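Procura-se gente com jeito para arrumar lavatórios (part-time)

Olá! Sou a Emília Ševčík e trato da bancada de higiene da Vuvenano, um projeto pequeno sobre a maneira como as pessoas guardam as coisas do dia a dia. Já passámos pelas gavetas da cozinha e pelas prateleiras da entrada, e agora chegou a vez da casa de banho – escovas, pastas, copos, tudo aquilo que acaba amontoado ao lado da torneira.

Precisamos de participantes para sessões de manhã ou de tarde. O trabalho é simples, mas pede paciência: pôr a escova no copo, tirá-la, trocar a pasta de sítio, deixar tudo arrumado e voltar ao princípio (sim, muitas vezes!). Eu faço isto desde maio e ainda gosto. 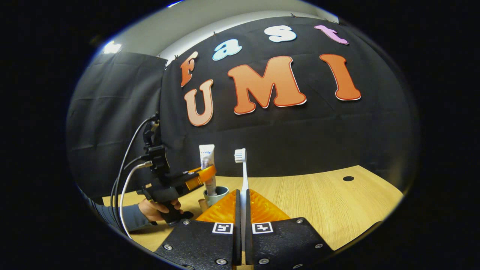
Escova de dentes branca e o copo cinza-esverdeado com a pasta, na mesa de higiene.

Não é preciso experiência nem curso nenhum. Peço só mãos firmes, pontualidade e que não se importem de estar de pé durante boa parte da sessão. Canhotos são muito bem-vindos, temos poucos! Quem usa anéis grandes ou pulseiras, por favor deixe-os em casa nesse dia.

Pagamos 100 euros por sessão, com lanche, e quem completar o ciclo todo recebe mais 500 no fim. O contrato é feito pela Jinitz, que também trata do seguro.

Para se inscreverem, escrevam à Xiaoyan Mao, na receção da Jinitz, com o nome, um contacto e os horários que vos dão jeito. Aceitamos inscrições até 2/10/24 e respondemos a toda a gente – às vezes demoro uns dias, tenham paciência comigo.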